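Fabric bags – quick fixes

Empty it first. All of it, side pockets too. Crumbs out over the sink, lint roller on the inside seams.

Spot clean with cool water and a drop of dish soap. Check the tag before anyhting goes in the machine. Air dry, 3 hours at least, no dryer.

Strap twisted? Lay the bag flat on a table and work the loop round with your fingers.

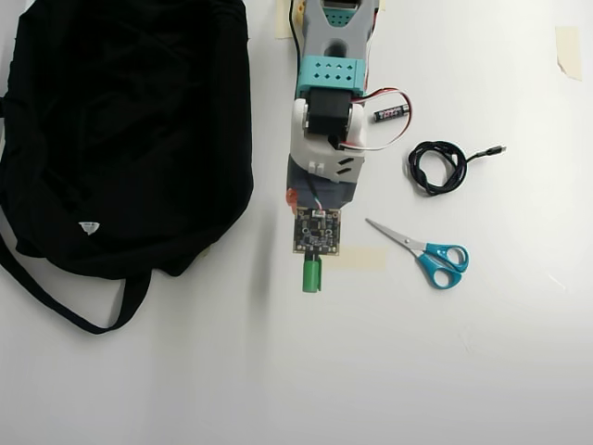
Black bag laid flat, strap pulled out in a loop.

Store it stuffed with an old towel so it dosen't crease.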